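Milarano 手持夹爪采集套件 用户手册
第 4 章 双手操作规范:软质物品(背包、布袋、衣物)

欢迎来到整本手册里我们最喜欢的一章!硬盒子、杯子之类的刚性物品,练一个下午就能上手,软质物品则完全是另一种乐趣:它会塌、会扭、会跟着手指跑,两只手必须真正配合起来。Kurkero 数据规范把背包列为软质物品的入门对象,我们非常赞成。背包有拉链、有提手、有硬一点的背垫,也有一捏就瘪的前袋,一件物品就能把本章的大部分动作练到。

本章假定您已经完成第 2 章的标定和第 3 章的单手练习。如果夹爪闭合时左右手指高低不齐,请先回到 2.3 节,不要带着偏差往下做。

4.1 开始前的准备

1. 清理操作区。双手前臂活动范围内不要放水杯、剪刀、钥匙等物品。与任务有关的物件可以留在桌上,但须在任务单中登记。
2. 整理地面线缆。电源线沿墙走,不得横穿操作者站立的位置。
3. 调整椅子。站立采集时,把椅子推到脚跟碰不到的地方。
4. 检查指垫。网纹面上不能有线头、胶痕或灰团。用干布擦拭即可,不要使用酒精。
5. 检查标记面。每只夹爪上的黑白标记应平整、清洁,无反光膜,无卷边。
6. 打开 Prundale 录制软件,确认左右夹爪均显示“已连接”,可用存储不少于 2,000 段。

注意:袖口过长时请卷起或换短袖。布料垂到标记面上,整段数据的位姿都会受影响,而且回放时很难一眼看出来。

4.2 接近物品

很多新操作者一上来就想直接夹住,我们理解这种心情!不过 Kurkero 规范要求每一段动作都有清楚的接近阶段,它能让后续的策略学到“先对准,再闭合”。

1. 双手持夹爪停在起始位,保持静止,等待提示音。
2. 先移动辅助手,让手指靠近物品侧面,停在即将接触的位置。
3. 再移动主手,正对要夹取的部位。
4. 两手都稳定后,主手开始闭合。辅助手在主手夹稳之前只做扶持,不推不拉。
5. 若物品倾倒,不要急着补救。停住,退回起始位,按“重做”键。

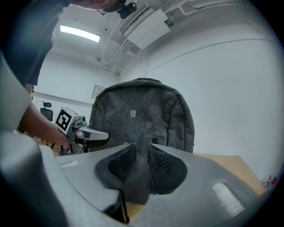

选择夹取点是软质物品采集里最值得花心思的一步。规范的原则是:优先选有结构的部位,例如提手、包边、缝线交汇处,其次才是大面积的平整布料。夹拉链头时,先让指尖中线与拉链方向对齐,再慢慢合拢。像上图中前袋竖拉链上的小拉头,就在指垫上方不远处,这类小目标一定要放慢速度,宁可多用一点时间,也不要反复试探。包侧的接触则交给另一只夹爪,手指圆头朝向包身侧面,避免用尖锐的边角去顶布料。

提示:指垫之间留一道窄缝时,操作者可以透过缝隙判断目标是否居中。这个小技巧非常好用,推荐每位新操作者都试一试。

4.3 夹持与移动

1. 闭合到布料刚好不打滑为止。软质物品夹得过紧,会在指垫之间堆出褶子,松开时容易挂住。
2. 抬起前先轻轻试提一次,确认夹住的是目标部位,没有带到下层布料。
3. 移动中两只夹爪保持间距,标记面不要互相遮挡。转动手腕时,尽量让至少一个标记面朝向头部相机。
4. 放下物品时先让底边着桌,再松开主手,最后撤回辅助手。
5. 双手退回起始位,静止,等待结束提示音。

注意:提起重物前请清空背包。包内物品晃动会改变重心,练习阶段不建议加入这种变化。

警告:手指、头发和挂绳不得进入夹爪手指之间。更换指垫前必须先断开电源。

4.4 平放物品的处理

背包立着和躺着,完全是两道题。平放时可用的边变少了,但桌面会帮您托住重量,动作可以做得很漂亮!

1. 确认物品朝向,并在任务单上选择“直立”“侧放”或“仰放”。
2. 两只夹爪从靠近身体的一侧进入,手指略微上抬,避免刮擦桌面。
3. 一只夹爪贴住包的下缘作为支点,另一只张开,对准要夹的边。
4. 支点手保持不动,张开的夹爪沿桌面方向平稳推进,再闭合。
5. 物品下方压有书册或纸张时,先判断它是否属于任务内容。属于的,照常进行,并登记;不属于的,暂停录制后移走,再重新开始。 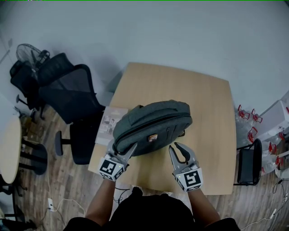
图 4-2 侧放背包:左侧夹爪抵住下缘,右侧夹爪张开对准包身。

注意头部姿势。低头时两只夹爪应同时处在头部相机视野内,并位于中下部。身体前倾过多会让前臂挡住标记,后仰过多则会把夹爪推到视野边缘,那里的镜头畸变最明显。找到舒服的站位后,建议用胶带在地面做个记号,下次一站就位。

4.5 数据质量自查

每录完一组就回看一遍,趁手感还在,改起来特别快。我们用 Dursun 检查表,其中与软质物品有关的内容如下。

接近阶段:两手是否都有可辨认的停顿。
接触阶段:是否一次夹住。允许一次微调,超过一次请标为“重试”。
遮挡:左右标记是否同时长时间丢失。连续丢失超过 9 帧的片段须标为“遮挡”。
复位:结束时双手是否回到起始位并静止。
标签:物品朝向、夹取部位、主手方向是否与录像一致。

失败的片段请不要删除。规范要求保留并如实标注,物品滑落、夹空、夹错层都是很有价值的数据。把失败标成成功,才是真正会让整批数据作废的做法。

4.6 推荐的练习进度

我们内部第一批背包数据共录得 1,435 段,其中 124 段标为“重试”,大多出在拉链头和侧放翻面两个动作上。根据这批经验,建议按以下顺序练习:

1. 直立背包,夹提手,提起后放回原位。
2. 直立背包,辅助手扶侧面,主手拉开前袋拉链。
3. 侧放背包,支点手抵住下缘,主手夹边扶正。
4. 侧放背包,双手同时夹边,平移到桌子另一侧。

每一步连续完成且自查全部通过,再进入下一步。手腕发酸时请休息,疲劳状态下的抖动会原样留在数据里。

衣物和布袋的补充要求见附录 C,指垫磨损判定见 7.2 节。

本章修订日期:2021年12月10日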